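3.2 Collecting demonstrations

Demonstrations for the Kedeo set were recorded in homes and offices in Tunside and Bumville. Each operator wore a head camera with a wide-angle lens and worked without a robot, using handheld grippers or bare hands. Marker cubes gave us the pose of each gripper or wrist in the camera view. We kept 2,198 demonstrations, each up to 30 seconds long.
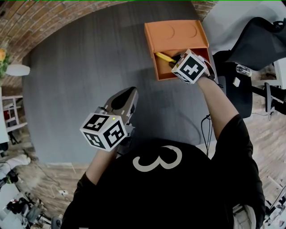
Figure 4. Head-camera view of a demonstration on a rug. The left hand holds a gripper with a marker cube; the right, with a cube at the wrist, is inside an orange box beside a yellow object.

Operators were told which object to use but not how to reach for it – we wanted variety in approach angles. A further 230 recordings were dropped, mostly where a cube was hidden for too long to recover its pose. Wide-angle distortion was corrected before pose tracking, but the policy was trained on the raw images.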